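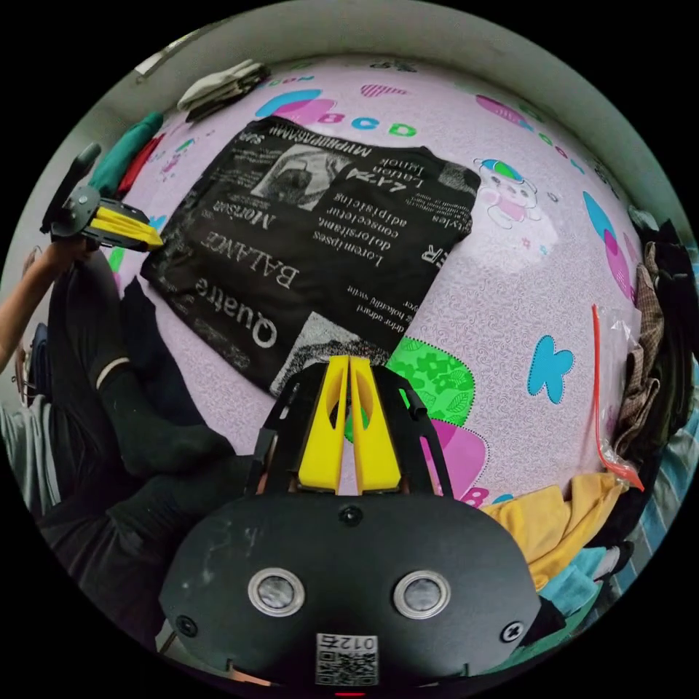
4.2 Setting the Daltine Mattress Warmer

1. Connect the controller to a grounded 110 V outlet. The display shows the last saved level.
2. Hold MODE until the level number blinks.
3. Select a level with the arrow keys. Level 1 holds the pad at 21 °C.
4. Press MODE again to save.

Note: The pad takes 15 minutes to reach a new level. Changing the level during this time restarts the warm-up.
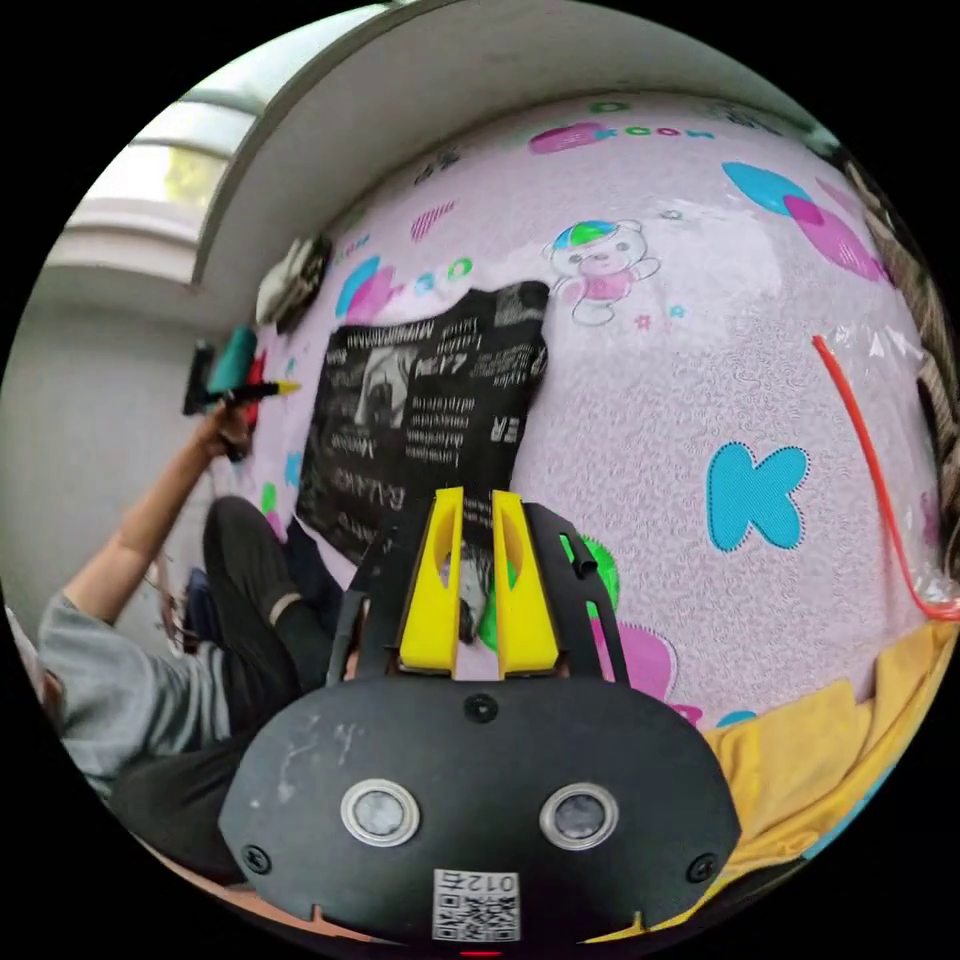 5. To set the shutoff timer, press TIMER once for each hour, up to eight.
6. Lock the keys by holding both arrows until LOC appears.

CAUTION: Do not fold or pin the pad while it is powered. Unplug the controller before removing the pad for washing.

If E3 is displayed, reseat the cord connector and repeat step 1.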